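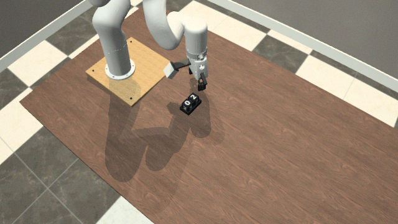

Teaching a Simulated Arm to Press a Clicker: Gathering the Examples

Group: Sølve Moen, Arlo Quintanilla, Bent Vigfúsdóttir
Advisor: Abdelkrim Zerouali

1. What we were trying to do

Task is simple to say. Arm comes down on the counter, pushes, number goes up by one, arm backs off. We call the setup Poment. Everything runs in simulation, one arm on one table, counter placed somewhere new at the start of each run. The policy gets the camera view and the joint angles and has to give back the next move.

This report only covers collecting the demos. Training is in Sølve's part, not finished yet.

2. How we collected

Two ways. First by hand, with a game controller, Arlo and Bent taking turns. Slow. Then a scripted version that knows where the counter is and adds some wobble to the path so the runs don't all look the same. Script was written in March after the hand runs started eating whole evenings.

Each run saves: camera frames, joint angles, gripper open/closed, counter reading at the start and at the end. The reading is how we label it. End is one higher than start = keep. Anything else = reject, goes in a separate folder.

Total kept after cleanup: 1461 runs. Almost all of them scripted.

3. Things that went wrong

Double presses. The arm bounced on contact and the counter went up twice. Fixed by slowing the last bit of the approach and holding still before lifting. Had to throw out a whole batch.

Counter started at 00 every time in the early runs. Abdelkrim spotted this, we didn't. The model could have just learned "make it say 01" so now the start value changes from run to run.

Shadow. The arm's shadow falls right across the table near the counter, and with a fixed light its always the same shape for the same pose. Bent thinks the model will use the shadow to judge height. Might be fine, might be cheating. We made 7 light positions and pick one per run.

Pressing off center. With the fingers slightly apart they can come down either side of the button and nothing happens. Script now closes them before going down. Hand runs are mixed, some open some closed, we left those in.

Disk space. Saved frames uncompressed for the first 2 days. Don't do this.

4. What we would change

More failed-then-recovered runs. Right now every kept example is a clean press, so there is nothing that shows the arm what to do after a miss. Arlo did 8 of these by hand and they took forever, the script can't do them at all yet.

Also write the label check first, before collecting anyting. We did it after and had to go back through the old runs.

5. Still to do

- recovery runs (Arlo)
- finish the split so the same counter position isn't in both train and test (Bent)
- first training run, then look at where it misses (Sølve)

Thanks to Darcy McKinnon for the machine time.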